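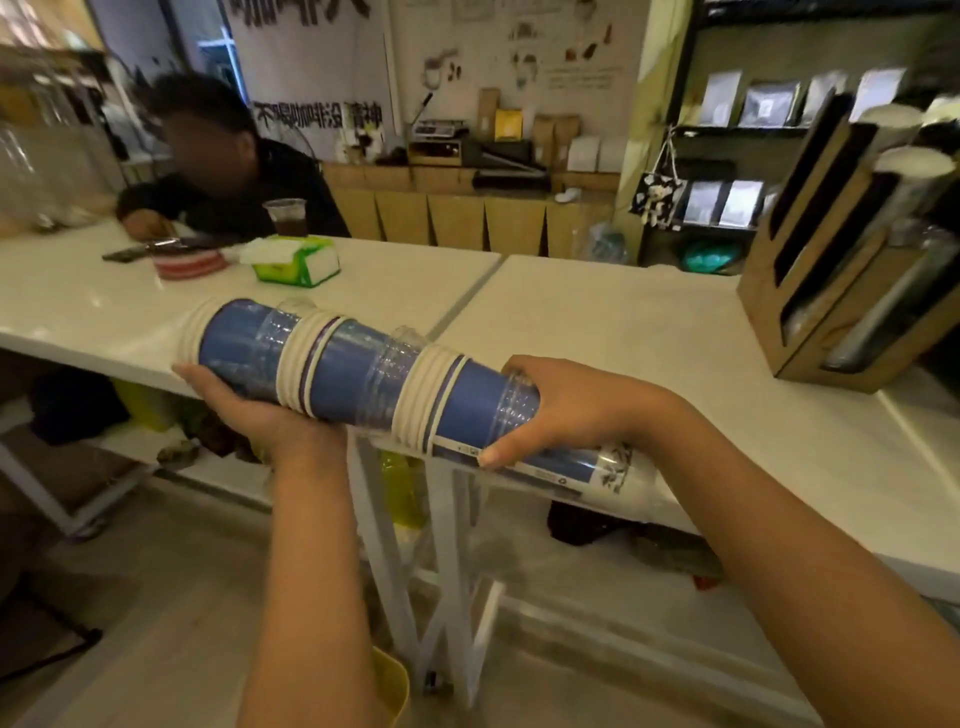 A stack of blue paper and clear plastic cups is held above the tables in the café where the demonstration took place.

Teaching by Hand: An Open Day on Robots and Small Counters

By Annatjie Potgieter

The open day began with cups. Before any machine was switched on, visitors to the Telleo program were asked to watch how a person moves a long stack of them from one place to another. The task takes a few seconds and is done many times a day in any coffee shop. It is also, according to the engineers who hosted the event on Apr 11, 2018, among the tasks that their robots handle least well.

Telleo is a joint effort by Dillska, which builds light robot arms for kitchens and counters, and Tagle, a smaller firm that writes the software for them. The two have worked together since October of the previous year. Their purpose is to find out which parts of the daily work in a small café can be passed to a machine, and which should stay with staff. The open day was the first time that the results were shown to people outside the two firms.

The setting was chosen with care. Many demonstrations of this kind are held in halls with clear floors and fixed lighting. Telleo holds its own in a working café, among the coffee bags, the scale and the stock kept under the tables. A banner on the back wall reads 不喝咖啡没精神, which may be rendered as "no coffee, no energy." Customers are welcome to sit as usual while sessions are under way.

"A café has very little spare room, and what room it has changes from hour to hour," said Shuk-fan Peng, who leads the program for Dillska. "If our arm can work only in a place that has been cleared for it, then it is of no use to the owner. We would like to learn that early."

The day was divided into two parts. The morning was given over to what the program calls hand study, in which a member of staff carries out a task at normal speed and then again slowly, with the engineers explaining what they look for. Restocking cups was the main subject. In the slow version, visitors could observe that the two hands do different work. One supports the stack from below. The other holds it from above and keeps it straight. When both paper cups and clear plastic cups are nested in one long run, the stack bends at the points where one kind meets the other, and the hands correct for this without much thought.

A robot must be taught to make the same correction. Wajid Gondal, the software lead at Tagle, told visitors that the first version of the program gripped the stack at its two ends and squeezed. The plastic cups cracked. The second version used less force, and the middle of the stack dropped. The present version reads the pressure at the fingers many times each second and shifts the lower hand along the stack when it feels a sag. It has been trained on 1433 recorded transfers, of which 603 involved mixed stacks.

Mr. Gondal was frank about the limits of that training. Cups from one supplier do not behave like cups from another. A rim that is slightly wider, or a sleeve that is slightly rougher, can be enough to upset the grip. "We have good records for the cups that this café buys," he said. "We have almost none for the cups it may buy next year."

The afternoon session put the machine to work. The arm, mounted on a wheeled base, was asked to lift stacks of paper cups and set them into a slotted holder of the type used on many counters. It was given 50 attempts with plain stacks and completed 45 of them. In the other 5, it stopped and signaled for help -- a response that the program counts as a safe result, although not as a success. The arm moved slowly throughout. A member of staff working beside it would have finished well ahead.

Mixed stacks were tried next, outside the formal count. The first was placed correctly. The second leaned to one side as it was lowered, and the arm held it in that position until an engineer stepped in. There was some sympathetic laughter from the visitors, and the session went on.

Questions from the floor dealt largely with cost and with jobs. Nestor Abella, who owns two coffee shops and had traveled to attend, asked whether a business of his size could expect to buy such a machine. Ms. Peng answered that no price had been set. The firms are considering a monthly lease, with service included, and will not offer it until the arm can complete a full day without help.

On the matter of jobs, the hosts stated that the program does not include drink making or customer service, and that there is no plan to add them. The tasks under study are restocking, wiping and the carrying of supplies from storage. Mr. Abella remarked afterward that these were the tasks his employees complained of most, but that they were also the ones given to new hires while they learned the trade. He was not certain what would take their place.

Safety was addressed by Jozef Smits of Grolurska, the testing laboratory engaged to review the work. His team has required that the arm stop whenever a hand comes within a set distance of it, and that its speed be held down at all times when customers are seated nearby. Mr. Smits said that the stopping rule had performed as intended in every trial his laboratory had run so far. He would not be drawn on when the review might be finished. Trials with children present have yet to be arranged, and the rules for them are still being written.

The visit closed with an invitation to try the task by hand. Several guests took a long stack from the holder and attempted to carry it across the room, with mixed results -- one run of clear cups ended on the floor and was set aside for recycling. The engineers took notes on how each person held the cups.

A second open day is planned for October, when the program expects to show wiping as well as restocking. Owners of small cafés who wish to lend their counters for hand study may apply to the Telleo office at Dillska. Sessions are held outside the morning rush, and the program replaces any cups that are damaged.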